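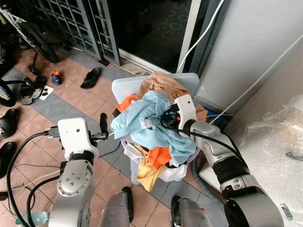
3 min read

Speaker notes: Patch testing and record keeping for oxidative color
Ezequiel Arroyo, Clarkmont salon training day, March 24, 2019

Slide 1. Introduce self. State scope: permanent and demi-permanent color only. Lash and brow tint is covered by Anum Lodhi after the break.

Slide 2. Why clients react. PPD and related dye molecules are small enough to get through the outer skin. First exposure often gives no sign. Reaction comes on a later visit, so "I've had it done for years" does not replace a test.

Slide 3. Data from our own cards. Gwynne and Surnthorpe branches pulled 2,000 color cards from last year. 397 had no test date written down. Almost 650 had a date but no product line. Pause here. Take questions on how the cards were pulled (Taner has the sheet).

Slide 4. Method. Clean a small area behind the ear or inside the elbow. Apply the product the way its own leaflet says, mixed or unmixed. Leave uncovered unless the leaflet says to cover. Read at 48 hours. Do not shorten for walk-ins.

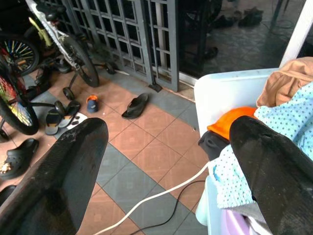
Tiled floor, with cables.

Slide 5. Reading the result. Redness, swelling, itching, blisters: no service, write it on the card, suggest a doctor. Mild warmth that is gone in an hour still gets written down. Ask about black henna tattoos. Ask again if the answer is vague.

Slide 6. When to retest. Change of brand or line. Gap over six months. Any new medication or skin complaint. Plaltberg branch also retests every October; Umut can speak to how that runs with bookings.

Slide 7. New card layout. Fields in order: date applied, line, shade, site, date read, initials. Two sets of initials if different staff apply and read. Old cards stay stapled behind.

Handout: blank cards, one pack per branch. Skip slide 8 if past the half hour.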